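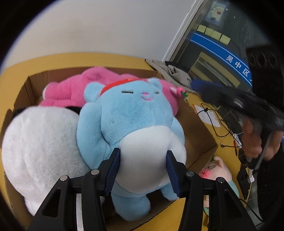 Brukau Handheld Fabric Steamer — six months in

Bought in November to replace an iron I never used. I wanted something for shirts, curtains and the odd cushion cover, and I didn't want to set up a board every time. I paid 53 dollars for it on sale. The Okeke model was a little cheaper but had a smaller tank.

It heats up fast enough. The light goes green while I'm still finding a hanger. Steam is steady if you hold the unit upright and spits a little if you tip it too far forward, so keep it off silk until you have the feel of it. Cotton shirts come out fine for work, though collars still need an iron. Linen took 2 passes and was never really flat.

Curtains are where it earns its price. I did the living room pair without taking them down, and one tank covered most of a panel. Refilling means pulling off the tank, and the rubber plug is stiff. My neighbor Ekene Danladi has the older version and says hers was the same until it loosened up.

I also use it on soft toys before they go to the donation box. A quick going over lifts flattened plush, then I brush it with an old toothbrush and leave it overnight. Hold the head well back from anything with glued parts. It won't take out stains, and it is no substitute for a wash.

Downsides: the cord is too short for my hallway, and the trigger lock slips. It weighs more than I'd like with a full tank. The manual says to descale every 31 fills. I use bottled water and have done it once.

Four out of 5. I'd buy it again at the sale price, maybe not at full.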